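Fluron Issues Handling Rules for Tracked Mobile Robots
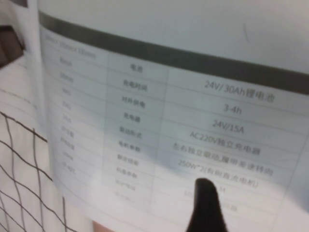 BUSTCOMBE, Wednesday, March 5, 2025. Fluron has published a code of practice covering the documentation, charging and inspection of tracked mobile robots used in its member workshops. The code takes effect in August and replaces the guidance notes that members have followed on a voluntary basis.

Under the new rules, a printed specification sheet must be kept with every machine. The sheet must state the battery voltage and capacity, the charging time, the type of charger, the drive arrangement and the motor rating. Sheets supplied in a language other than English may remain in use, provided that a checked translation is filed with the original.

Batteries may be charged only with a charger that matches the values on the sheet. Where the charger is a separate unit, it must carry the same asset number as the robot it serves. Machines with a combined motor rating of 500 watts or more must also undergo a braking check every 12 months, carried out by 2 trained persons.

"Our inspectors found machines in good working order whose papers could not be produced," said Rosalind Lyons, head of technical standards at Fluron. "An operator should be able to read the charging limits at the place where the work is done."

The draft was opened to comment last year and drew 2,254 responses, many of them concerning the translation requirement. A proposal to require electronic records only was not adopted. Members may keep digital copies, but the printed sheet remains the reference document during an inspection.

Washington Trindade, safety manager at Bittencourt, said the company had begun applying the rules at its Wustivwood site and would extend them to its remaining workshops before the effective date.

Copies of the code are available to members on request from the Fluron standards office in Bustcombe.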